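Print this message | E-mail this message
Last updated: February

Re: [wristcam] fisheye vs. narrow lens for the last bit of the reach

Someone on the list wrote:

> We tried a wide wrist lens on our Stinier arm and gave up on it. The
> object gets tiny as soon as you back off, and the policy seems to look
> at the furniture instead. Has anyone had better luck? And do you
> undistort first or feed it the raw circle?

Raw circle, all the way! We spent most of a month on undistorting (the Choi remap, then our own hacked-up version of it) and it cost us more than it gave back. You lose the rim, and the rim is where all the good stuff lives - desk edge, shelves, the plant in the corner.

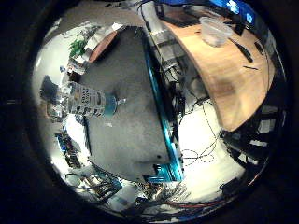
We trained on 2,385 clips, half raw and half remapped, same network, same 40 hours on the Gevetti box. On new start positions the raw half got 77 percent of its reaches and the remapped half was 14 points behind. I ran it again with a fresh seed because I didn't believe it, and the gap held up.

About your furniture problem, yes, we saw that too. Ours got very attached to the edge of the desk. A few things that helped:

1. Random rotation of the whole circle, small angles only. Big ones wrecked it.

2. Masking patches of the rim during training, so it can't lean on one landmark. Keep plenty of close views in the mix too, where something big and gray fills the middle and the rest of the room gets squashed out to the sides.
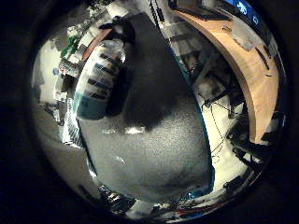

3. Turning exposure down a notch. White floor blows out badly with our Marnico lens and the thin cables on it start to vanish.

I haven't tried any of this with a second camera yet, and I only have the one lens, so take it with some salt. What start distances were you using when it fell apart? If you can send me your split I'd love to run it on our setup!

This archive uses cookies to remember your reading settings. OK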